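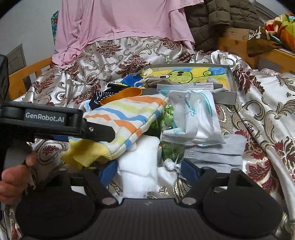 Unit 4. Gloss, Sheen and Apparent Color
Surface Properties of Household Materials
Notes by Parveen Butt, revised March

4.1 Two kinds of reflection
Light striking a surface is partly returned at the boundary and partly admitted. The part returned at the boundary of a smooth surface leaves at an angle equal to the angle of incidence, measured from the normal. This is specular reflection. The admitted part is scattered, partly absorbed by any dye or pigment present, and some of it leaves again in many directions. This is diffuse reflection. For most nonmetals the specular part has the color of the light source and the diffuse part carries the color of the material. A highlight on a red glazed cup under a white lamp is therefore white.

4.2 Woven fabric
In a satin weave the warp or weft passes over several threads before it is tied down. These long spans are called floats. Adjacent floats lie nearly parallel and reflect as a group, so the sheen is directional. Plain weave, with its frequent crossings, breaks up the reflection. Folding a satin changes the local angle of the floats, and a single dyed shade can then read as several. Take color readings on fabric laid flat, and record the warp direction.

4.3 Transparent covers
A clear sheet over a print adds two air boundaries. Each returns a few percent of the light at normal incidence and far more near grazing. The reflected light is added to the light coming from the print, and dark areas lose the most contrast.
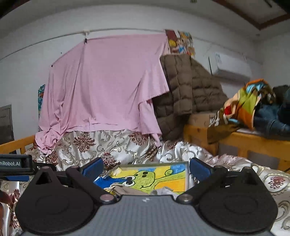 Figure 4.2. Cartoon frog drawing in a clear plastic frame.

Matte covers spread the same reflection over a wider range of angles. Bright reflections become less distinct, but a faint veil may extend over the whole print.

4.4 Measurement
The Norondale samples are read with the Jirell meter at 60 degrees. Warm up the meter, check it against the black tile, and take three readings per sample. Rotate fabric a quarter turn and repeat. Report both directions separately. Sample 47 is a curved ceramic and is excluded; the method assumes a flat surface. 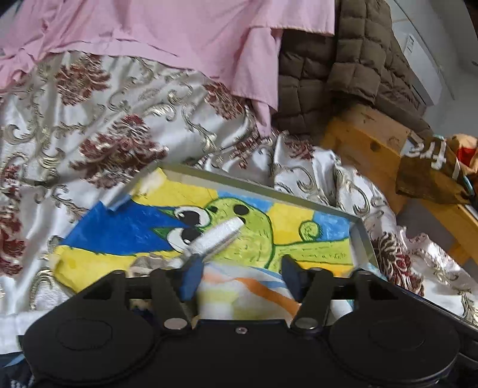 Figure 4.3. Cartoon painting in a shallow tray, on satin.

4.5 Problems
1. A matte print has a diffuse reflectance of 50 percent. Explain why a clear cover changes its measured contrast.
2. Sketch the float directions on a satin fold and mark where the sheen is greatest for an overhead lamp.
3. State why a gloss reading should not be used as a measure of lightness.

Written answers go to Intan Ismail by April 14, 2022.
Reading for Unit 5: Nugroho notes, section on metallic threads.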